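Community News | Press Releases

Plidness Computer Workshop Reaches 1000 Refurbished Desktops and Opens Its Doors for a Summer of Free Repair Classes

28 June 2026 — The Plidness Computer Workshop is delighted to announce that it has given its 1000th refurbished desktop computer to a local household, and that it will mark the occasion in the way it knows best, by inviting the whole neighborhood in to learn how to open up, clean out and look after the machines they already own. Starting next month, the workshop will offer free repair classes for anyone aged twelve and up, with no experience needed and all the tools provided.

The workshop began in the back of Zornholm Hardware, where brothers Roscoe and Cletus Haddad cleared two shelves and a workbench for a handful of retired office computers that would otherwise have gone to the scrap yard. It has since grown into a proper shop of its own on Okafor Street, with good lights, long benches, a kettle that rarely gets a rest and a storeroom of sorted parts that visitors always seem to want to wander through (and they are very welcome to!).

"Cletus and I thought we might fix up a few for the families on our block and then get our workbench back," said Roscoe Haddad. "Then people kept coming by with another one in the trunk of the car, and another one after that, and we found we liked the company as much as the computers."
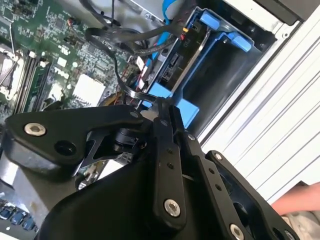 The first class of the season, Inside Your Desktop, is built on the donated office machines that make up most of what comes through the door, and it moves at a gentle pace. Learners begin with the cover off and the power cord unplugged, and spend a good while simply getting to know what is in there before anything is taken out. A Dell board is a friendly place to start — the black memory slots sit side by side, the ribbed white heatsink is easy to find right next to the printed name, and the flat blue SATA cable can be followed along with a finger to the drive connections. From there the group goes on to cleaning, reseating memory, swapping a drive and putting everything back so that the cover closes the way it should.

Later classes will take up choosing and fitting a replacement drive, setting up a computer for a student or a grandparent, and wiping old files safely before a machine is passed along. Darnell Montoya, who teaches the evening sessions, is especially fond of the cable class.

"Folks look at all that wiring and feel sure they'll never sort it out," Montoya said. "Give them an hour and they're explaining it to the person on the next stool. I could watch that all day long."

The classes are made possible by a $4000 gift from Grulterer Office Supply, which has also donated 43 desktops from its own offices since March. Those machines will be used in class first and then, once they have been checked over by bench manager Rupert Eder, given to families who have asked for one.

There is room for 100 learners over the summer. Places can be reserved at the front counter of the workshop or by leaving a message with Dwayne Tran, who keeps the class list and will be happy to talk through which session might suit you best. Desktops, keyboards, monitors and spare cables in any condition are gladly accepted at the counter during opening hours, and staff will help carry them in from the car.

Media contact: Dwayne Tran, Plidness Computer Workshop, Okafor Street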